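Workshop Tips: Living With a Machine on the Shop Floor
By Shirley Sandhu
May

We use cookies to remember your reading preferences. By continuing you accept this. Manage settings.

I run the finishing room at Restrepo, where we stage and repair seating for showrooms and rental apartments. Last year we had one robot doing cushion work. Now we have 2, and four people who used to do all of that work by hand. Readers of this page mostly have small shops or do upholstery at home, and several have written to ask what changes when a machine takes over part of the handling. These are the tips I would have wanted before ours came in.

Sort out the fabric first

Robot hands pick up cushions by the sides. That is fine with felt, canvas and most tight weaves. It is less fine with loose knits, long fringe, and anything with a zipper pull hanging off the edge. Tuck zipper pulls in and close them all the way. Trim loose threads before the cushion goes on the stack. My crew used to trim at the end of the job, and moving that one step to the start cleared up most of our snags.

Felt pills where it gets held again and again. Go over the side edges with a fabric shaver on the lowest setting, then a lint brush. Don't press down. If a cushion has been handled a lot, turn it a quarter turn the next time so the same two edges don't take all the wear.

Creases

A cushion that has been held upright for a while can keep a line down the face. Lay it flat, hold a steamer a hand's width away, and smooth from the middle out. Let it dry fully before it goes on a sofa, above all a leather one. Damp felt can leave color on cream leather, and you won't get it out with soap.

If you don't have a steamer, a damp cotton cloth and a warm iron will do. Keep the cloth between the iron and the felt the whole time.

Clear the floor and keep it clear

Put side tables and lamps in the same place every time. Mark the spots on the floor with painter's tape, or with chalk if you have carpet tile and don't want glue on it. Heavy lamp bases should stay put. Cords go behind the furniture and never across a walkway.

Marble tops need a felt pad or a folded towel on them while work is going on nearby. A bumped edge chips easily, and filler always shows when the light hits it from the side.

Closed shoes for everyone. We had a rule about this before the robots and people ignored it in hot weather. Now Mervin Zacharias sends you back to your locker.

Who does what

This part caused more talk than anything else. When the first machine arrived, Tyson Kowalchuk had been placing cushions and turning seats for years and was quick at it. He thought he would be let go. He wasn't, but his job did change and I should have told him how sooner than I did. He now checks seams, matches fabric lots, and walks the finished rooms. He likes the seam work. He doesn't like the walking, and he misses working next to somebody all day. The room is quieter in the afternoon and some people find that hard.

So tip number one for anyone managing this: tell people what their day will look like, hour by hour, before the machine is plugged in. Put it on paper. Ours came to a page and a half.

Tip number two is to let the people who did the job by hand set the standard for it. Idrisa Obura wrote our placement notes. They say how far a throw pillow should sit from the arm, and which way the nap should face. She had never written any of that down, and it took her most of a week. We paid her for the week.

Sore shoulders are down. Sore eyes are up, with so much more inspection going on. We bought two daylight lamps and moved breaks to every 40 minutes for anyone on seams. A cheap folding stool helps too.

Keep a plain log

A notebook on a string works well. Write the job, the fabric, and anything that slipped or had to be done over. We use a ruled Drutstead book and we are on our third. By spring it held 977 entries, and reading back through it told us that one velvet from Farkadus was behind a good share of the repeat jobs. We stopped putting it through and place it by hand.

Cleaning around the machine

Dust and lint travel. Vacuum the floor at the end of the shift, along the grain of the carpet tile first and then across it. Wipe tufted leather with a barely damp cloth and get into the button creases with a soft paintbrush. Wait until the machine is off and parked before you reach anywhere near it. That goes for picking up a dropped pillow too.

Comments

Ghislain MacPherson
We use an old shower curtain under the steamer so the carpet doesn't get wet. Works for us.

Zadham Sofa Repair
What grade of felt holds up best? Ours goes fuzzy on the sides after a month.
Reply from Shirley Sandhu: Get the densest wool blend you can afford. Skip the craft store kind.

Seamripper
Glad you said the bit about telling people early. My shop did not.
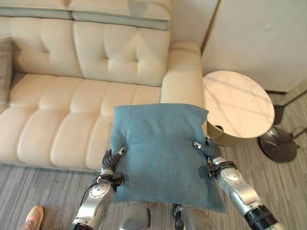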